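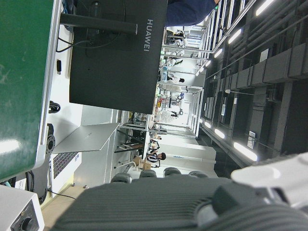
About the Yeom Open Lab

Yeom is a small automation company in Fodport. We build and program robot cells for workshops that have never owned a robot before. The company was started by Paora Rutherford and Oana Olteanu, who worked together at Gerkurov and wanted to teach customers as well as sell to them.

Our open day

Once a year we open the long lab aisle to visitors. The next open day is May 23, 2026. Groups have up to 15 people, and each group stays 2 hours. Please register before you come — the lab is a working place and we can not receive people at the door.

What you will see

The day is done at our usual benches, with the laptops and the cables where the engineers keep them. We show how an arm is taught a new task, how the gripper is changed, and what happens when a part lies in the wrong position. Some tasks fail during the demonstration. Then the engineer corrects the program and the visitors can ask why it went wrong.

Schools and companies

In January we began to receive classes from the technical school in Drukow. For them Oana prepares a shorter visit, with more time at the keyboard. Companies may bring one of their own parts, if it weighs less than 500 grams, and we will try to pick it up with the arm.

Closed shoes are required in the lab. Long hair should be tied. Coffee is served in the front office after the last group.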